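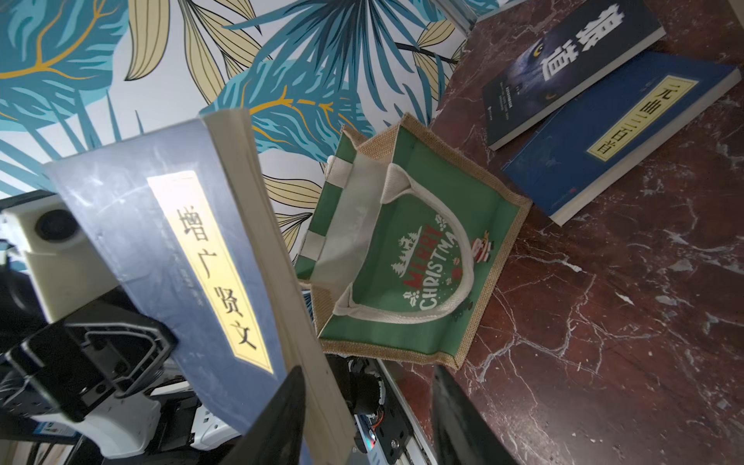

A paperback copy of 增广贤文.

The Prendell legislature's justice panel has asked for further drafting work on a bill that would change how seized assets are recorded, held and sold, after the territory's prosecution service objected to four of its clauses.

The Asset Custody (Amendment) Bill would move day-to-day control of restrained property from the courts to a new custody office based in Undby. Under the current act, a court registrar must approve each transfer, valuation and sale. The bill limits that approval to property valued above 100,000 crowns and leaves everything below the threshold to the office.

In a written submission, the prosecution service said the threshold had been set without a matching duty to report. Clause 9 requires the office to keep a register of restrained property but does not say who may inspect it or how often it must be reconciled with court orders. The service wants a quarterly return filed with the registrar and a right of inspection for any person named in a restraint order.

The service also opposed clause 14, which allows the sale of perishable or depreciating goods before a case is decided. As drafted, the owner would receive notice of the sale but would have no fixed period in which to object. The submission proposes 20 working days, with a shorter period for foodstuffs and livestock.

Vusumuzi Kekana, counsel for the service, told the panel that the definition of "depreciating goods" was wide enough to cover most vehicles and nearly all electronic equipment.

"If the case fails, the owner is left with the sale price less storage and commission," Kekana said. "The bill does not say who makes up the difference."

Figures tabled with the submission show 246 restraint orders in force at the end of April. Of these, 174 concern vehicles or bank balances. The remainder cover land, trading stock and shares in private companies. The oldest order still in force relates to a warehouse in Flallow and predates the current act.

The other two objections concern clause 17, on disclosure of bank records between agencies, and clause 22, which would bring existing orders under the new rules without a fresh hearing. The service asked that clause 22 apply only to orders made after commencement.

The bill's sponsor, the member for Farina, accepted the request for a reporting duty but said a fixed objection period would add to storage costs. Drafters have been told to prepare alternative wording for clauses 9 and 14. Clauses 17 and 22 will be taken at the panel's next sitting. Written comments may be lodged with the panel clerk until 4 p.m. on the day before that sitting.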